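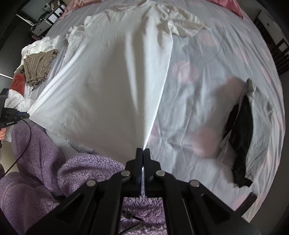 Selon un visiteur, la démonstration allait trop vite pour qu'on comprenne ce que la pince apprend, et il aurait préféré voir moins de vêtements mais deux fois chacun. Remarque notée, on y revient en 4.3.

Figure 3. Saisie d'un grand vêtement blanc étalé sur un lit, pince tenue à la main.

4.2 Déroulement de la visite

Journée portes ouvertes chez Ridow, 14 octobre 2018. Tâche montrée : prise et pliage de linge, démonstrations guidées à la main, protocole Koskela inchangé depuis juin. Pas de linge neuf, pas de repassage. Le point de prise est laissé au choix de l'opérateur, seule consigne : un seul pli entre les doigts. Sur tissu clair le contour se perd vite dès que le vêtement est tiré en pointe (fig. 3), d'où les erreurs de segmentation discutés plus bas.

Durée d'un passage : 12 minutes, explications comprises. Corpus avant la visite : 1 750 saisies, dont 800 sur textiles blancs. La visite en ajoute 100, étiquetées à part sous le nom Tisodero et exclues de l'entraînement.

4.3 Retours du public

Questions surtout sur la vitesse, peu sur la précision. Plusieurs demandes pour essayer la pince, accordées en fin de séance, donnés non conservées. Pour la prochaine visite, chez Urer, chaque vêtement sera repris deux fois, la seconde au ralenti.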